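Evaluation of the Skitmont Handheld Gripper Kit
Lama Abu Hammour and Afaf Majali
Wednesday, February 18, 2026

3. Using the kit

The Skitmont kit is sold to groups that want to record grasping tasks by hand before running them on an arm. We tested it on household packing, with 19 items and 30 grasps per item. Each of us did half of the grasps. Rigid cartons were easy from the first day. Foil bags took longer to learn, as the fingers have to close low on the bag and the foil creases under them.

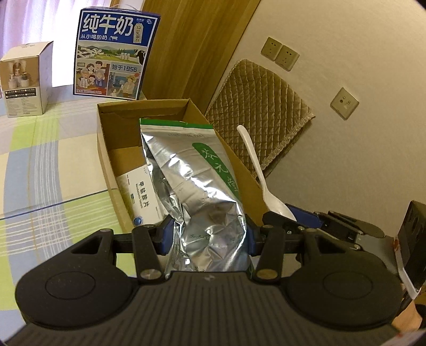
Photo: A. Majali / Skitmont kit test, foil bag in cardboard box

The jaws are parallel and have dark blue pads on their inner faces. We liked the pads on foil and did not change them. The housing is wide, and in a small carton we had to plan which way to turn it before reaching in. The side mount adds to the width on the right. Afaf, who has smaller hands, found the handle tiring after one set of grasps. Lama did not.

3.1 Cost and support

The kit cost us 2,327 dollars with shipping. The Lemix kit was cheaper but came without spare pads. Skitmont answered both of our emails within 2 days. The manual has no section on cleaning the pads, and we asked for one.

3.2 Remaining work

Thin plastic bags have not been tested yet. We plan to do them in May with the same settings.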